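Partilhar 196 | Comentários 3

O braço é o menos: o trabalho está no software que decide quando fechar a mão

2018-03-15 | Da redação

Num armazém reconvertido, com chão polido e janelas altas, a Skustel passa a maior parte do tempo a fazer uma coisa que rende poucas imagens espetaculares: escrever, testar e deitar fora código. A empresa desenvolve software de controlo e perceção para manipulação robótica, ou seja, a parte que olha para um objeto, decide por onde o agarrar e diz aos dedos com que força o devem fazer.

O produto principal chama-se Tranari. É um planeador de movimentos que recebe a posição estimada da pinça e dos objetos e devolve uma trajetória. A primeira versão foi escrita em seis semanas e calculava o caminho completo antes de o braço se mexer. Funcionava bem com caixas e mal com quase tudo o resto. Bastava o objeto deslizar um centímetro para o plano deixar de servir, e o sistema parava à espera de novas ordens.

A versão atual divide o problema. Um módulo lento trata do percurso geral e evita obstáculos. Outro, mais rápido, corrige os últimos centímetros com base no que a câmara da pinça vê. Entre os dois há uma fila de mensagens que, segundo a equipa, deu mais trabalho do que os algoritmos. Quando uma imagem chega atrasada, o controlador tem de saber que está a olhar para o passado. Durante meses não soube, e as correções eram feitas sobre uma posição que já não existia.

A solução foi pouco vistosa: todas as mensagens passaram a levar a hora de captura, medida por um único relógio, e tudo o que chega fora do prazo é ignorado. O limite está hoje nos 700 milissegundos para o módulo lento. Para o rápido é muito mais curto e varia com a velocidade do movimento.

A outra metade do esforço vai para os dados. A Skustel usa pinças de mão, com dois dedos e uma câmara no corpo da ferramenta, para registar como as pessoas pegam nas coisas. Os marcadores impressos a preto e branco, colados em cartões e dispositivos, servem de referência ao sistema de localização. Flores, mesmo artificiais, são um dos casos difíceis: folhas finas, contornos confusos, nenhuma face plana onde encostar os dedos.
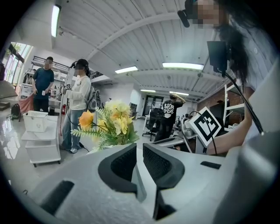
Skustel – Departamento de Perceção e Controlo

O registo de cada demonstração passa por um programa interno chamado Sandel, que alinha o vídeo com a abertura dos dedos e com a trajetória estimada. O Sandel nasceu como um script para uso de uma só pessoa e cresceu sem grande plano. Hoje rejeita de forma automática as gravações em que o marcador de referência desaparece durante demasiado tempo ou em que a trajetória dá saltos impossíveis para um braço humano. As restantes são revistas à mão.

Em julho, a equipa tinha 2000 demonstrações guardadas e descobriu que uma parte delas fora gravada com uma calibração errada da câmara. O desvio era pequeno e não se notava a ver o vídeo. Notava-se no robô, que fechava os dedos sempre um pouco à esquerda do objeto. Foi preciso recalcular tudo. Desde então, nenhuma sessão começa sem um teste de calibração, e o resultado fica gravado junto com os dados.

Há também a questão do simulador. A Skustel trabalha com o Koivisto, um ambiente de simulação comprado a um fornecedor externo e adaptado internamente. Serve para apanhar erros grosseiros, como colisões com a mesa ou juntas que passam do limite. Para contacto com materiais moles, os engenheiros confiam pouco nele. Um caule que dobra no simulador dobra sempre da mesma maneira, e a equipa prefere gastar tempo com objetos reais.

Cada alteração ao código do planeador passa por 196 testes automáticos antes de chegar a um braço. A bateria corre durante a noite e de manhã há um relatório à espera. Quando um teste falha, a alteração volta para trás, mesmo que o autor garanta que a culpa é do teste – o que acontece com alguma frequência e às vezes é verdade.

Os clientes, para já, são poucos. A empresa tem 3 projetos-piloto, todos em separação e embalagem de produtos variados. Em nenhum deles o robô trabalha sem supervisão. O software pede ajuda quando a confiança na estimativa é baixa, e um operador indica no ecrã o ponto onde agarrar. Essas indicações são guardadas e entram no treino seguinte.

A próxima versão do Tranari deverá incluir o replaneamento contínuo também no módulo lento, para que o braço possa contornar uma pessoa que se aproxime sem ter de parar. O código existe e corre no simulador. Falta passá-lo para os braços, um de cada vez.

Comentários (3)

rmp_automacao
Trabalho com integração de células e o problema dos relógios é tal e qual. Perdemos semanas com isso. Gostava de saber se usam sincronização por hardware ou só por software.

Leitora de Aveiro
Artigo claro, obrigada. Faltou dizer que taxa de sucesso têm com os objetos moles.

jtv
O simulador dobra sempre o caule da mesma maneira porque ninguém varia os parâmetros. Há formas de contornar isso, mas dá trabalho.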